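4.3 What the wrist cameras taught us about our planner

I should say up front that we didn't set out to write a section on wrist views. Hanyu Xiong and I had the Jarden planner running nicely on the head camera, and we only bolted the wrist streams on so that I could see why certain grasps were being called off. Then on a Wednesday we sat down with the logs (592 simulated kitchen runs, far too much tea) and changed our minds. Figure 3 gathers views from those kitchens, starting with the gripper open.
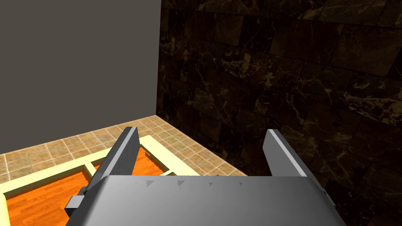
Why does the planner need a wrist view at all?
The head camera loses sight of the target when an arm passes in front of it, and the wrist view lets the pose estimate carry on updating during the last bit of the approach.

Our first go simply fed every wrist frame to the pose estimator, which was a bad idea! Plain walls and repeating tiles gave it very little to hold on to, and it would happily match one tile to its neighbour and shift the whole map sideways.
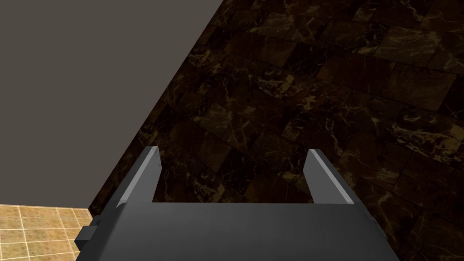 How does the estimator avoid locking on to the wrong tile?
Each match is checked against the joint readings, and any match that would move the wrist further than the joints allow is thrown away before the map is touched.

With that check in place we turned to grasping. Govindasamy, our grasp scorer, takes a crop between the fingers and gives back one number. We close only when 2 crops in a row score well, and I quite like how dull that rule is. 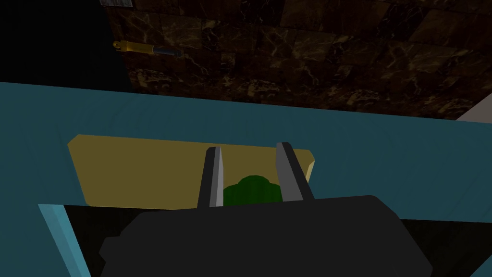 The scorer was trained on 1,211 crops, and it still gets muddled by dark things against a dark gripper. Yiran Xiong suggested brightening the crops first, so we did, and we kept it in. Doors are another matter, as both arms have to be planned together and the base may lean while they reach.
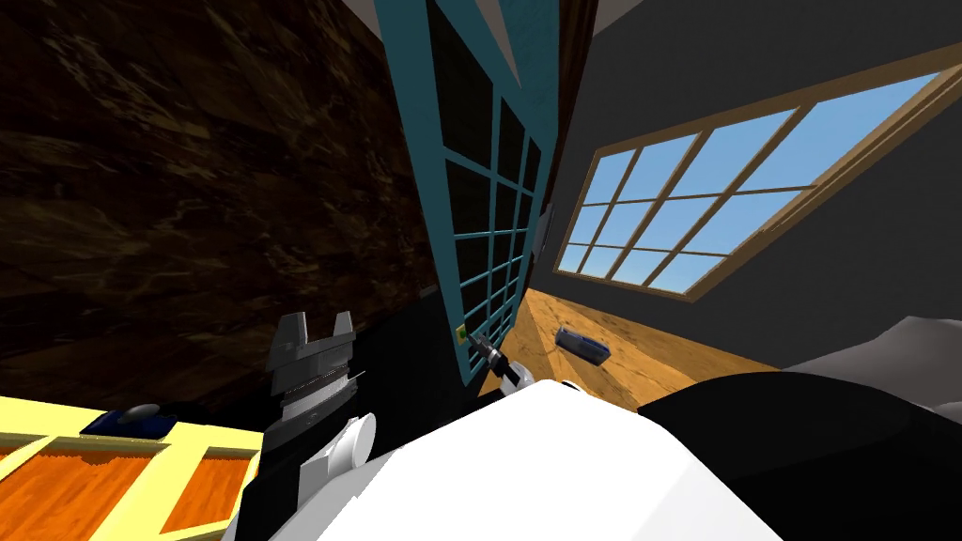

For those we let Jerkel, the whole-body controller, replan every 20 steps and treat the head view as tilted by default, taking gravity from the base sensor. Going slower than that let the two arms drift apart in time. The Curirham layouts, with their narrower rooms, use the same settings and are covered in 4.4.

Figure 3. Simulated gripper and robot views from the kitchen runs.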